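Letters to Zena

Letters to Zena is a book of moral essays in letter form by the Flemish schoolmaster and part-time philosopher Willy Verstraete. It contains 12 letters, of which 11 were sent. The last was found in a drawer, addressed and stamped, and is generally held to be the best.

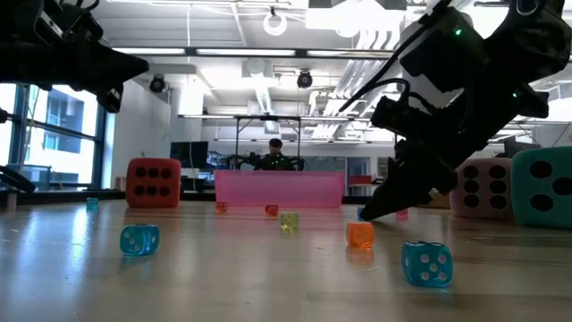 Verstraete taught Latin in the town of Bridville for most of his working life and began the letters in June of the year he retired, when he found himself with a pension, a bad knee and nobody left to correct. Zena was his niece. She had written to ask whether she should take a job she disliked for money she needed, and received in answer 4000 words on Seneca. She took the job in the meantime.

Contents

The letters deal with the usual concerns of the Stoic tradition: anger, grief, ambition, the proper use of an afternoon. Verstraete admired the Stoics but did not altogether trust them, noting that advice to despise wealth has come down to us largely from people who had plenty of it to despise. The third letter, on anger, breaks off for two pages to complain about a neighbour's hedge and then resumes without apology. Scholars are divided on whether this is a rhetorical device. The neighbour, a Mr Groen, was not divided, and stopped speaking to him.

The seventh letter, 'On Being Useful', is the one most often reprinted. It argues that duty is mostly a matter of turning up, and that the great moral systems have been built by men who were late for dinner. Zena's replies do not survive, though their tone can be guessed from the openings of the letters that follow, several of which begin by withdrawing something.

Publication and reception

The book was issued by Flatside, a small press better known for walking guides, in an edition of 3559 copies. The odd figure is put down to the printer running out of paper – a setback Verstraete described as the only restraint anyone had ever placed on his prose.

Early reviews were kind in the way that reviews of retired schoolmasters tend to be. One critic called the work 'humane and leisurely', and the author underlined the second word in his own copy. Later readers have been warmer, particularly towards the unsent letter, which runs to a page and a half and concedes that Zena was right about the job.

An English translation keeps the hedge but leaves out most of the Latin.

See also: Stoicism; Epistolary essay; Consolation literature

Page last revised 2026-03-27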